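Tote (storage)

A tote, in the sense I mean on this page, is a big open bin with sloping sides and a flat bottom, used for keeping mixed small things together until somebody wants them. It isn't the shopping bag (that has its own entry, which I also wrote, and which is far too long). You'll hear it called a bin, a tub, a crate or a bulk box depending on who you ask. In Kumthorpe, where I learnt my way round a stockroom, everyone said "cilum", after the Cilum, the model we bought by the stack, and I still catch myself saying it in shops and getting very odd looks.

Shape and size

Most totes are wider at the top than at the bottom. The slope is there so that empty ones drop inside each other, and it works beautifully - a column of 24 empties takes up hardly more floor than one full one. The price you pay is space inside, and anyone who has tried to fit square boxes into a sloping tote knows the annoying wedge of nothing you get down each side.

The common Cilum is 600 mm long at the rim, and there's a longer one at 800 mm which I've never got on with. It's too wide to carry through a door without turning sideways, and people fill it to the top simply for having the room! I keep mine to roughly 8 kilos, full, and my back has thanked me for it.

Colour is a matter of taste, mostly. Grey hides scuffs from a distance and shows dust close up. The Baptista range came in a very cheerful red when I first bought it, but small red things vanished in it completely, so I went back to grey.

Contents

A mixed tote (my favourite kind, I admit) holds things that have nothing in common except being loose. Bottles are the classic. They roll, they end up against a wall, and a see-through one can be surprisingly hard to spot when there's anything shiny or filmy lying near it. Flat things, such as panels and folders, are best stood along one side, though they never stay there and usually finish up leaning across a corner with half the contents hiding behind. Long thin things go to the edge and lie down.

Picking from a tote means taking out one item without tipping the lot. There are two schools. One says start at the top and work down, and the other says go straight for the thing you want. I'm firmly in the first, having once pulled a bottle from underneath and brought down a landslide of lids.

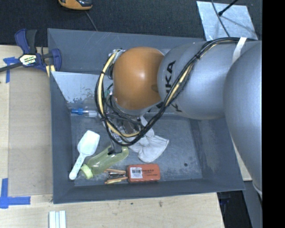 Fikri Lumbantobing wrote in to say that I'm too hard on the second school: if the bottle is what you came for, take the bottle, and leave the rest of the heap to settle by itself. He'd also like it noted that see-through bottles are easier to find in a tinted plastic, a yellowish green for preference. I've added both points and I'm only sulking a little.

Wear and cleaning

The bottom goes first. Things get dragged over it, and you end up with pale scratches and a powdery bloom that a dry cloth just moves about. Warm water with a drop of washing-up liquid does the job, then stand the tote on its end to drain. Scratches are there for good. I used to mind, and tried a Sorora polish on one in May, and all I got was a slippery tote with scratches in it.

Don't stack a full tote on another full one unless it has a lid.

See also: Crate; Tub; Shopping bag; Lids, missing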